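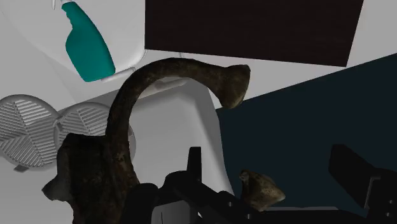 Visit report: an afternoon at the Villca open lab

Home | Visits | Workshops | Members | Contact

Search this site Enter keywords Go

On Wednesday I went with Hòa Vi to the open lab at Villca. We wanted to know if a machine can already tidy a laundry bench, because my sister has a small guest house and asks me this every winter.

Our guide was Ajith Reddy. He explained that most of the practice is done in simulation before any real arm moves. On the screen the black gripper had to work among a teal spray bottle, white containers and a big brown thing like a horn or a bone. I asked why there is a horn in the laundry. Ajith said the program picks objects from a library of 1000 shapes, and strange ones are welcome, for the machine must not learn only bottles.

The horn was also the hardest lesson of the day. Its curved part makes a large hook, and a person understands at once where to hold it. The software, which they call Nuruvex, looked for a flat place and tried four times. On the fourth try it lifted the horn, but the wrist turned too far and Ajith stopped the run.

Bottles went much better. According to the sheet on the wall, 148 bottle tasks were finished that month without help. Still, one bottle took over 30 seconds, and Hòa said quietly that her grandmother would have cleaned the whole shelf.

We use cookies to improve your visit. Accept | Manage settings

After tea we saw the real arm in the next room. It put folded cloths in a tub, slowly and quite neatly. When a cloth fell to the floor, it continued as if the cloth was still there. Minoru Ishida, who was at the controls, picked it up by hand and wrote something in his notebook.

I asked him when I could buy one for the guest house. He answered that for carrying the same tub along the same way, a shop could perhaps use it now. For a mixed bench he would not promise a year. I liked this answer, and I gave it to my sister on the phone the same evening. She has decided to hire a student for February.

The next open afternoon is not yet announced. The entrance is at the back of the building, and the coffee is free.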